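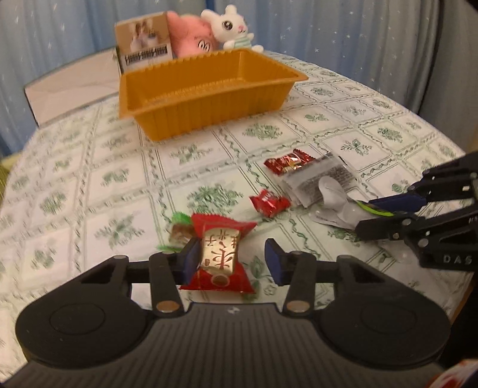
### 3.2 반복 격자와 식물 문양의 결합

가정용 식탁보의 문양은 직물사 연구에서 오랫동안 주변적인 자료로 취급되었다. 의복이나 벽걸이 직물에 비하여 제작자의 기록이 적고, 사용 기간이 짧으며, 수집 기관에 들어오는 경우도 드물기 때문이다. 본 절에서는 격자 구조와 식물 문양이 함께 나타나는 날염 식탁보를 대상으로 하여, 두 요소가 어떤 방식으로 결합되는지를 검토한다. 그림 3의 식탁보는 흰 바탕에 녹색 계열로 날염된 것으로, 가는 이중선과 꼬인 덩굴 테두리가 정사각형의 칸을 만들고 그 안에 식물 문양이 놓인다. 이와 같이 직선과 덩굴이 동시에 칸의 경계를 이루는 형식을 본 연구에서는 '이중 경계형'이라고 부른다.

**그림 3.** 이중 경계형 격자를 가진 날염 식탁보. 사용 상태.

이중 경계형은 Horobets의 분류에서 독립된 항목으로 다루어지지 않았다. Zoriana Horobets는 격자 문양을 선의 굵기와 간격에 따라 나누었고, 덩굴은 칸을 채우는 장식의 일부로 보았다. 이 분류는 직조로 만든 체크 문양에는 잘 적용된다. 그러나 날염의 경우에는 선과 덩굴이 하나의 도안 안에서 함께 계획되므로, 덩굴을 장식으로만 보면 경계의 성격을 충분히 설명하기 어렵다고 생각된다.

본 연구의 조사 자료는 Savchuk 직물 자료실의 도안 카드 888장이다. 그중 격자와 식물이 함께 있는 카드는 137장이었고, 이중 경계형으로 판정된 것은 약 30장이었다. 마지막 수치에 '약'을 붙인 것은 가장자리가 훼손된 카드가 있어서 덩굴이 칸 전체를 둘러싸는지 확정할 수 없는 경우가 포함되어 있기 때문이다. 판정은 저자와 방우진(Woo-jin Bang)이 각각 따로 실시하였으며, 의견이 일치하지 않은 일곱 장은 Svyatoslav Fedoruk의 검토를 받아 결정하였다.

카드에 적힌 메모를 보면, 도안가들이 가장 많이 언급한 문제는 칸의 모서리 처리이다. 덩굴은 방향성이 있는 선이므로 네 변을 따라 같은 방향으로 돌게 하면 이웃한 칸과 만나는 곳에서 흐름이 서로 충돌한다. Pleteck 공방의 카드에서는 모서리에 작은 잎을 두어 이 충돌을 가리는 방법이 자주 사용되었다. 반면에 Brisus 공방의 카드에서는 덩굴을 모서리 직전에서 끊고 직선만을 교차시켰다. 전자는 멀리서 볼 때 화면이 부드럽게 이어지는 효과가 있고, 후자는 판을 맞출 때 생기는 어긋남이 눈에 덜 띄는 장점이 있다.

색의 수도 이 차이와 관련이 있는 것으로 보인다. Pleteck의 카드는 대부분 한 가지 계열의 색으로 되어 있으며, 농담의 차이로 잎의 앞뒤를 구별한다. 한 계열의 색만을 쓰면 경계와 내용이 쉽게 섞이기 때문에, 칸을 구별하는 역할은 직선에 더 많이 맡겨진다. Brisus의 카드에는 꽃에 다른 색을 넣은 예가 많고, 이 경우에는 직선이 아주 가늘거나 일부 생략되기도 한다.

다만 도안 카드만으로는 완성품에서 문양이 어떻게 보였는지를 판단하는 데 한계가 있다. 식탁보는 평면으로 제작되지만 사용될 때에는 상판의 가장자리에서 꺾이고, 그릇이나 쟁반에 의해 일부가 가려진다. Pylyp Nechyporuk가 지적한 바와 같이, 중앙에 큰 문양 하나를 두는 도안은 이러한 가려짐에 약하다. 칸마다 문양을 나누어 배치하는 방식은 어느 부분이 가려져도 전체의 인상이 비교적 유지된다. 다음 절에서는 이 점을 고려하여 칸의 크기와 상판 치수의 관계를 살펴본다.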